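4.2 Handling of open knits at the sorting table

Open and mesh knits made up a small share of the garments in the Prirncombe series, but they took up a large share of the sorting time.

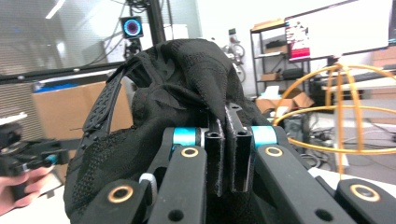

Figure 8. Dark knit with a patterned mesh weave, held by a pinched fold. A black perforated strap lies along the left side of the fabric.

Of the 345 items passed across the table, 66 were classed as open knits under the scheme of Lacroix and Sowah. The class covers any fabric in which the holes belong to the pattern and are visible at arm's length. Perforated trims and straps were recorded separately, as they do not stretch with the body of the garment and tend to set the line along which it hangs (Figure 8).

A soft knit lifted by a single fold does not show its outline. The cloth gathers below and beside the point of hold, and hems, armholes and neck openings are easily mistaken for one another. In dark fabrics the difficulty is greater — the pattern of the weave is hard to tell from the shadow between folds. Sorters were therefore asked to name the garment type twice, once while it was bunched and once after it had been spread flat. The two answers agreed for 73 per cent of open knits. Most of the disagreements were between vests and short-sleeved tops, and a few concerned scarves entered as sleeves.

Where a strap or other firm edge was present, sorters generally found it first and worked outwards from it. Brunet noted the same habit in her April trial with woven bags, although there the edge was stitched on all sides and gave a fuller idea of the shape. We did not instruct sorters to use the strap, and the written guide does not mention it.

Folding followed the order given in Section 3.1. Open knits were folded in thirds along the length and then once across, with any strap laid inside the last fold. Items that slipped open on the pile were refolded once and then left — a second refolding was not recorded.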